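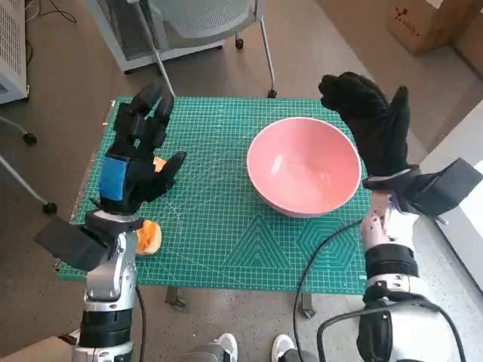
Setting out a bowl of food on a gridded cutting mat

A gridded mat makes a useful base for placing a bowl and a few pieces of food at a small table. The lines give a fixed reference, so the same layout can be repeated as often as needed. The method on this page is the one used at Wurnen for bread and pastry. It suits any small item that can be moved in one piece.

What you need

A green cutting mat with a printed grid
One pink bowl with a wide opening
Two or three pieces of food
A damp cloth and a dry cloth

Keep the mat for this purpose only. A mat that has been used under a craft knife holds fibres and grit in the cuts, and these transfer to food. New mats should be washed in cool water with a little washing-up liquid, rinsed and left flat. Do not use hot water; the mat will warp and the bowl will rock.

Step 1. Lay the mat

Wipe the table, then set the mat square to the front edge. Check that all four corners lie flat. If one lifts, turn the mat over for an hour under a heavy book and try again.

Step 2. Place the bowl

Choose a grid crossing near the middle of the mat and centre the bowl over it. Note the crossing by counting squares from the left and front edges. Leave clear space on both sides. A bowl pushed close to one edge tends to get knocked when a larger piece goes in.

Step 3. Put in the first piece

Lower it until it touches the bottom of the bowl, then release. Dropping it from the rim breaks flaky crusts and scatters crumbs over the grid. A piece with a puffed or blistered surface should be held by its sides.
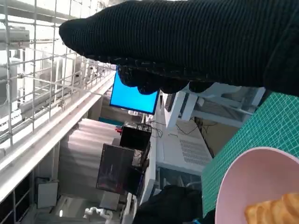 Step 4. Add the second piece

Set the second piece on the mat beside the bowl before moving it. Long pieces go in first and round ones second — a round bun will settle against a flat side, but a long pastry laid over a bun usually slides. At the Jamatdale kitchen the round piece always waits on the left, and the notes are written on that assumption. Swap sides if you prefer, but keep to one side throughout.
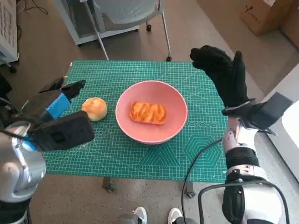
Hülya Güneş finds that a glazed pastry sticks to a dry bowl after a few minutes, and suggests lining it with a circle of baking paper cut slightly smaller than the base. The paper does not affect the method and can be left in when the bowl is emptied.

Step 5. Clear and reset

Take the pieces out in reverse order. Brush crumbs towards one corner of the mat, lift that corner last, and tip the mat over a bin. Wipe along the grid lines with the damp cloth, then the dry one. Return the bowl to the same crossing.

If the bowl slides during any step, the mat is still damp or the foot of the bowl is greasy. Wipe both. Do not put a cloth under the bowl, as it hides the lines.
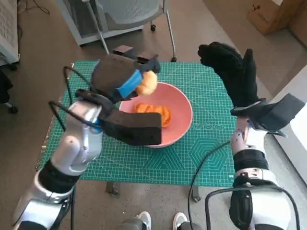

Ziledcombe, 23 January 2026

Step 4 has been revised. The earlier version placed both pieces in the bowl together, and the second often ended up on the rim. The Amrani layout sheet, number 134, still shows the old order and should be read with the steps on this page. Layouts for deeper bowls will be added in March.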